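Sunday, September 22, 2019

Sadosow workshop, upstairs. In by myself till lunch, then Theda, then Lieselotte with the key for the dye cupboard (finally). Writing this standing up, sorry about the hand.

Plan for the day was kitchen set only. Soft pieces checked over, hard pieces washed and laid out, list of what goes in the Dotine box and what stays. Got through most of it. The onion did not get started.

Ketchup bottle first as it has been sitting on the shelf annoying me. Pull test on the label, all four corners and then the steps along the top edge. Corners hold. Steps hold. Label can stay on. Had been thinking of unpicking it and starting again on fresh white, glad I didn't, would have been a whole evening.

Notes on it for whoever does the next one (Lena?):

Red is the fuzzy one from Siter. Nice colour, awful edge. Frays as soon as you look at it and the white bits come through, worst down the right side where I trimmed it twice. Do NOT trim twice. Cut once, big shears, leave it alone. Tried the fabric glue on an offcut run along the edge with a cocktail stick, goes stiff and a bit shiny, don't like it. Tried blanket stitch on another offcut in matching red. Better, slow. Aiguo thinks a narrow turned edge but the felt's too thick for that at the neck.

Neck taper too quick on the paper pattern. Comes in nicely from the body and then suddenly it's a carrot. Redrawn on brown paper, old one has a cross through it, please bin it if you find the other copy. 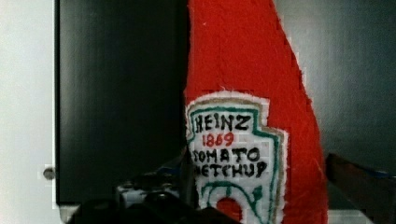 Lettering. Draw the words on BEFORE cutting the patch, and start from the middle letter and work out both ways. I started from the left like an idiot and KETCHUP ran out of room, the K is half off the patch and it says ETCHUP if you're not being kind. HEINZ is fine, TOMATO is fine-ish. Black thread was doubled, which is why it's lumpy. Single strand next time, go over it twice if it looks thin. The 1869 in red I would leave exactly as it is, small and centred, first thing I've got straight in weeks.

Border: teal-green, then the thin tan line just outside. Tan was Maja's idea and I grumbled about it and she was right. Needs 2 mm between the two lines or they run together. Vine done freehand, round and over the tomato. Leaves easier than expected. Tomato is satin stitch, from the middle outwards.

Thread from Walczak, the green is nearly gone. Reorder green, black, and the tan if they still do it. The red we have loads of.

Pressing: 160 on the dial, cloth over the top, count to 16 and lift. Don't slide. Slid it on the test patch and the whole thing went off square. Iron needs descaling btw, spat on the board twice. Put a towel under.

Stuffing. Bottle had gone hard at the bottom and hollow up top so I opened the back seam a bit and worked it up with the wrong end of a paintbrush. Closed with ladder stitch. Stands up by itself now without the wobble. Would like something heavier in the base for the next one, Theda says lentils, I say lentils get moths. To be discussed.

Lunch. Bread roll. Radiator still not working on the window side, wearing the big cardigan.

Afternoon, hard pieces. Everything went through the sink, washing-up liquid and the soft brush, then dried by hand with the old tea towels. Theda washed, I dried. Colander is a pig to dry. The holes hold water and you think you've finished and then you pick it up and it's down your sleeve. Leave upside down overnight in future.

Slotted spatula same problem but less so. Checked it for rough bits with a thumbnail, one on the handle, taken off with the fine paper.

Teal pot: handle is fine. Had a note from January saying "handle loose, ask Aiguo", can't make it move whatever I do so either he did it and didn't write it down or it was a different pot. Crossing it off. Aiguo if you read this please write things down.

Then laid the lot on the white table to look at colours together, which is what I'd wanted to do since we started. Long argument about this with Lieselotte, who came in at exactly the wrong moment with opinions. Her view is there are too many greens. Sage colander, green spatula, teal pot. Mine is that real kitchens are like that and the red and orange sort it out. She moved things about for a while and then said well maybe. Taking that as a yes.

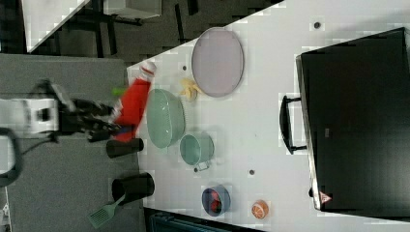 White table, afternoon. Oval plate, sage colander, teal pot, black cups, spatula, navy bowl, orange slice.

Things that came out of it:

Plate. The pale lavendar-grey is lovely but next to white it disappears a bit. On wood it'd be fine. Ask Maja what table they're actually putting it on before anyone decides to change it.

Cups. Black is too heavy next to the rest. The wide one especially, eye goes straight to it. Lieselotte wants them swapped for cream. I'd keep one. They were free though so not going to be precious.

Navy bowl good, keep. Red in it looks very good against the navy. That combination should go on the front of the leaflet if there is a leaflet.

Orange slice. Segment lines too pale, could hardly see them from the door. Either go over them or accept it. Yellow one next to the plate reads clearly from anywhere in the room, so strong plain colour wins, worth remembering for the onion and the mushroom.

Scale is all over the place. Slice of orange nearly as much presence as the pot. Theda says children do not care. True. I care. Leaving it.

Long edge of the table had too much hanging near it, the spatula was sticking right out over the carpet. Move everything in a hand's width next time. And the grey carpet shows every red fibre, hoovered the corner afterwards and got a whole tuft out of the brush. Cutting to be done on the other bench please, I know it's further from the lamp.

Dotine box. List is up to 13 lines on the sheet, taped inside the lid. Soft things on top in a pillowcase, hard things underneath with tea towels between. Lieselotte will drive it over, she wants it by the back door and taped, she's not coming up the stairs for it again. Ketchup bottle does NOT go in the box yet, I want Lena to see the label first so she can copy the border. It's on my shelf, left side, behind the tin.

Also found behind the tin: the good needle threader, two days after I bought another one.

Onion. Haven't cut it. Thinking white inner, rings in thin lilac running stitch, and a brown skin that comes off, with hook and loop. Hook side on the inside of the skin or it'll catch on everything in the pillowcase. Lena has done removable skins before, ask. If the brown comes from Siter as well then test an offcut for fraying before buying any amount of it. I mean it this time.

Mushroom: Maja has a pattern, has promised it, keeps promising it.

Order list, so it's in one place
green thread, Walczak
black thread, single weight, Walczak
tan thread, if poss
white felt, a firmer one for labels
brown felt, sample only
descaler
brown paper roll
biscuits

Jobs
Lena - look at label border, then decide who does mustard
Aiguo - radiator, and the pot question
Maja - which table, mushroom pattern
Theda - tea towels home to wash, bring back this time
me - onion, redo neck pattern in card, phone about the dye cupboard lock wich still sticks even with Lieselotte's key

Dye cupboard opened eventually. One jar had leaked, the dark red, all down the inside shelf. Wiped, newspaper down, jar is in a bucket by the sink. Don't move the bucket without gloves.

Left at dusk. Lights off, iron unplugged, window on the latch.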